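4. Hardware and task setup

4.1 Where it was built

The whole system was put together in a shared workshop in Kustthorpe, on a bench we have evenings only, after 6 pm. This matters more than it sounds. Everything had to come off the bench at closing and go back up the next time, so we designed for fast setup first and accuracy second. The arms bolt to a steel plate, the plate clamps to the bench, the table goes in front. Good nights that took 13 minutes. Bad nights we lost an hour to one connector.

Arms are the Jeltau kit, assembled by us from printed and off the shelf parts, no changes to the main joints. Control software is Darko, our own stack, mostly Python with one C++ process for the servo loop. The task set is called Rumimico and covers small kitchen jobs. This section deals with one of them only, bread into the toaster, because that's where most of the build problems showed up.

4.2 Objects and table

White table, matte. We first tried bare bench wood and the wrist cameras had trouble with it, too much grain, auto exposure drifting all over. White fixed the exposure and made every mark on the table visible, see 4.5. The fruit on the table is toy fruit and is not part of the task. It stays in the workspace as clutter: the policy should learn to ignore it, and the arm should not knock it over. Positions get nudged between episodes by hand, no script for it.
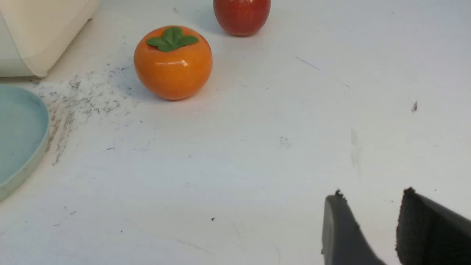
Positions are not logged. In hindsight we should of logged them, since the question of whether clutter near the toaster hurts success comes up in every discussion and we can only answer it by going back through video. A later version of the reset sheet has a field for it.

The bread is toy bread, square slices. One slice starts flat on the plate in front of the toaster, and the target is a free slot. Some starting layouts have another slice standing in the toaster already, so the arm has to work next to an occupied slot. These are harder. Clearance between two slices is small and the fingertips are wider than we would like.

4.3 Fingers

The stock fingers were too slick for the slices. We went through several tips in the first month:

Bare printed fingers. Fine on a hard cube, the slice rotates in the grasp as soon as it touches the slot edge.

Heat shrink over the tips. Better for a while, then it creeps off.

Soft pad glued to the inner face. What we kept. Holds the slice upright, gives a bit when it hits the slot wall. The top edges fray, and the frayed bits catch on things.

Pads get changed when someone notices they look bad, there is no fixed schedule. We know this is sloppy. Grip force was set once per pad type and then left alone - changing it in the middle of collection would have meant two datasets.

4.4 Cameras

Two kinds of view are used, one at the wrist and one from the head position looking down at the table. The head view sees the toaster, the plate and most of the workspace and doesn't move. The wrist view moves with the gripper and is often tilted well off level, which is fine for the policy and annoying for people reviewing episodes.

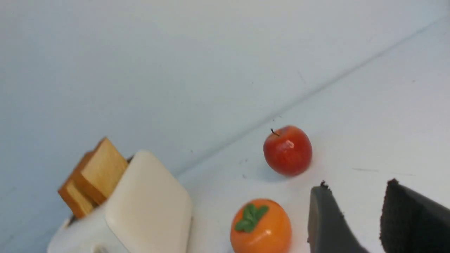 Figure 1. Wrist view with the table edge at an angle. Two slices in the toaster, apple and persimmon nearby, both fingers open.

Wrist mounts are printed, two screws each. The first version flexed. You could see it as a small shake in the wrist video whenever the arm stopped short, and the calibration would be off by the end of the evening. Second version has a rib down the back and is a little heavier. Wrist joint copes.

We did not sync the cameras in hardware. Frames are stamped on arrival and matched to the nearest joint reading. For slow motions like this one it's good enough, for anything quicker probaly not.

4.5 Collection

Episodes were recorded by teleoperation. One person drives, one resets. We recorded 146 episodes of the bread task, of which 145 are used; the odd one out has a corrupt joint log and could not be recovered. Failures were kept in and tagged.

An episode runs: approach plate, grasp slice by the edge, lift, turn it upright, line up over slot, lower, release, back off. Lining up is where the time goes. Drivers learned to come in slightly high, let the bottom edge find the slot, then lower slowly. Pushing straight down jams the slice across the slot mouth, and the toaster is light enough to slide when that happens. We tried tape under it, then a thin rubber sheet. Kept the rubber sheet for the later sessions.

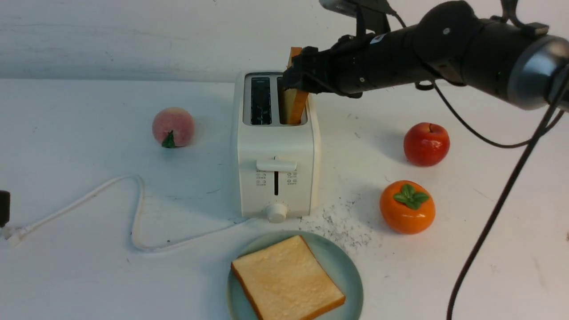 Why lower the slice with the gripper all the way in, when letting go early and dropping it would be simpler?
Dropped slices land crooked more often than they land right, and once one is leaning across the slot the gripper has no clean way to grab it again. Holding on until the slice is partly inside means the slot walls do the final alignment.

Table dirt. Dark specks and crumbs show up on the white surface over a session and the smudges are hard to get out. We wiped the table at the start of each evening and not in between. So the early episodes of an evening look cleaner then the late ones. We checked if the policy had latched on to this by running it on a freshly wiped table and on a dirty one, same layouts, and saw no difference we would trust with so few trials. Leaving it as is. Real kitchens are not clean either.

4.6 Cables

More time went into cables than into anything else in the build. Each arm has power and data running its full length plus the camera lead. Three approaches:

Tight routing with zip ties at every link. Looks great, pulls on the connectors at full reach. Lost two connectors this way.

Spiral wrap. Stiff, pushes back on the wrist, shows up as a steady offset in the torque readings.

Loose loops with a tie only at the base and the elbow. This is what we ended up with. Cables hang and swing and sometimes pass through the head view. Nothing broke after the switch.

The loose loops have one real downside. A hanging loop can drag over the table and hook a piece of fruit. The reset person watches for it and calls stop. In software we added a soft limit that keeps the elbow above a set height, which helped some.

The toaster's own cord stays on the table too. It could be tucked away but we left it out, as most kitchens would have it there, and the arm has no business on that side during the task anyway.

4.7 Release and retreat

Release deserves it's own paragraph. Open too wide and the outer finger hits the toaster top or the second slice. Open too little and the pad drags the bread up with it, sticky pads especially. The setting we used was found by hand, one evening, open a little, back off, look, repeat. Retreat is up first and then sideways. Early episodes have diagonal retreats and these account for most of the slices pulled out again after a good insert. 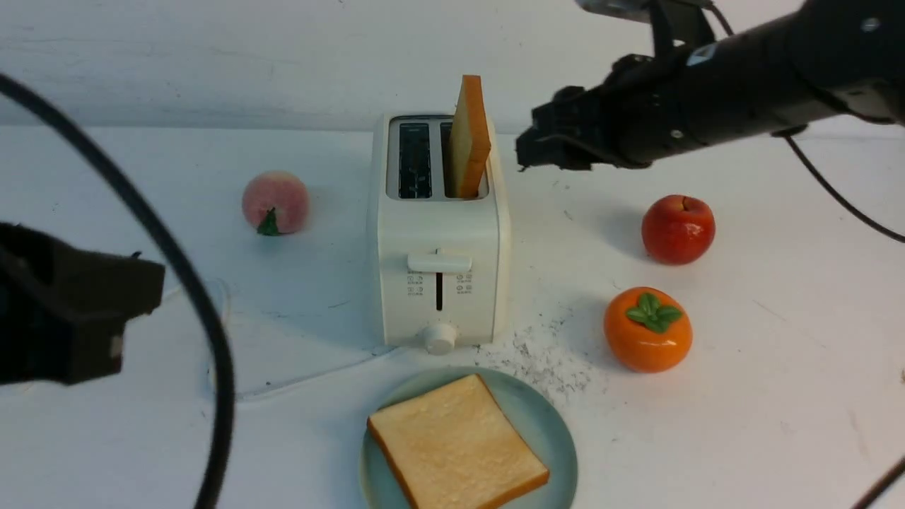
The other arm has no job in this task. It is powered and holding position the whole time so that the same setup can be used for the two-arm tasks in section 6 without rewiring anything. Its joint values are still recorded and still go into the policy input. We did consider masking them. Ran one training with the mask and one without, results close enough that we kept the simpler config.

4.8 Results for the bread task

Training used all 145 episodes, failures weighted down. Evaluation was 23 trials on the real table, layouts picked by whoever was on reset, split between both slots free and one slot taken. A trial counts as success if the slice stands in the slot and stays there after the gripper has backed away. No partial credit. The policy managed 13 of 23. Most of the misses were in layouts with one slot taken, and the usual way to fail was the outer finger touching the standing slice on the way down. A couple were plain bad grasps from the plate, slice held too close to the corner.

We don't want to read a lot into numbers this small. What they do tell us is where the build needs work: thinner fingertips, before any change to the model. A set of narrower fingers is printed and waiting for pads, and was not ready in time for this section.

4.9 Notes for anyone copying the build

Clamp the plate, then check the clamp again after the arms are powered. Print the camera mounts with the rib. Label both ends of every cable. Buy spare connectors at the start. Keep the pad glue away from the wrist lens, we had to replace one. The full parts list is in appendix B, along with the print settings for the fingers and mounts. Settings for the servo loop are in the Darko config files and differ slightly between the left and right arm, for reasons we never tracked down.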